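Home Topics Ask the Community Guidelines Sign in

Kakix Community Help > Recycling and Waste > Drinks cans

Should drinks cans be crushed before collection?

Posted by Humphreys

I manage the shared kitchen in an office building with 215 occupants. Our cans are placed in a mixed recycling container, which is emptied every 12 days. The container is frequently full before the collection date, and it has been proposed that staff be instructed to flatten all cans in order to save space. Our collection agreement states only that cans must be "empty and reasonably clean". I should be grateful for advice on whether flattening is permitted, whether cans must be rinsed, and whether the ring pull should be removed.

3 replies

Gerard
Reply accepted by the poster

The answer depends on the manner in which your recycling is sorted after collection. Where cans are collected separately from other materials, flattening is normally acceptable and will save a considerable amount of space. Where they are mixed with paper and card, as in your case, many operators prefer cans to be left in their original shape. A flattened can may travel with the paper during sorting and be lost from the metal stream.

I would therefore advise that you write to your collector and request a statement of its preference. Until a reply has been received, cans should be left whole.
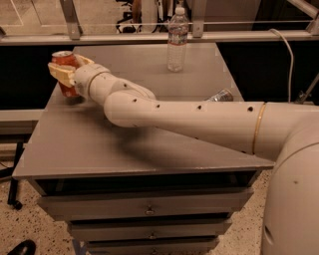 Red soda can, upright and uncrushed.

With regard to your other points, a brief rinse is sufficient and washing-up water may be used for this purpose. Labels and printed coatings need not be removed. The ring pull should remain attached. If it has come away, it may be placed inside the empty can. Cans should not be filled with other waste, such as cigarette ends or food wrappers, as this may lead to the load being refused.

Should space remain a difficulty, a second container for cans alone is usually the more satisfactory arrangement. At the site for which I am responsible, we moved to separate containers in April and recorded 3,788 cans in the first collection period. Flattening is now permitted there.

Funen

Our building has a wall-mounted crusher and there have been no complaints. It cost very little. Please ensure that it is fixed to a solid wall.

Kakix Help Desk

Members are reminded that requirements differ between areas and between collectors. The terms of your own agreement take precedence over any advice given on this page. Aerosols are subject to separate rules and must not be crushed or pierced under any circumstances.

Was this page helpful? 310 members found this page helpful.

Comments

Humphreys: Thank you. The collector has confirmed in writing that cans are to be left whole. A notice has been placed above the sink.

tealeaf: Does the same apply to food tins? Ours have sharp lids.

Gerard: Yes. The lid should be pushed down inside the tin and the top pinched closed.

Last updated: April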